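School visit to an automation open day: what will pupils see?

Posted by Riet Visser

I am arranging a visit to the open day at the Trumstead centre in December for a group of 16 pupils. The programme mentions a robot demonstration with play food. Could anyone who has attended advise whether it is suitable for pupils aged ten and eleven, and whether places must be reserved?

Stijn De Graaf

The demonstration is suitable for that age group. A robot arm handles the parts of a toy burger, and a member of staff explains the task while it is under way. Each session lasts 40 minutes, including time for pupils to put their own questions.

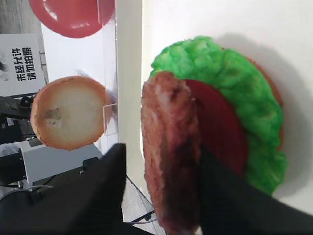

Gripper holding the toy burger patty, with the lettuce and tomato behind it.

Groups of more than ten must be reserved through the visits office. Please state the number of accompanying adults, as they are included in the room limit of 88. The morning session at 10.30 is generally the quieter one. Pupils should also be told beforehand that photographs may not be taken without permission.

Jelle Van Wijk

We went last year and it was fine. Parking is poor. The coach had to wait by the Boersma building.

Mirjam Van Loon

I would add to the first reply that the visits office requires a signed form from the school, and that it should be sent with the reservation. A worksheet for primary classes is available on request. Packed lunches may be eaten in the entrance hall, but not in the demonstration room.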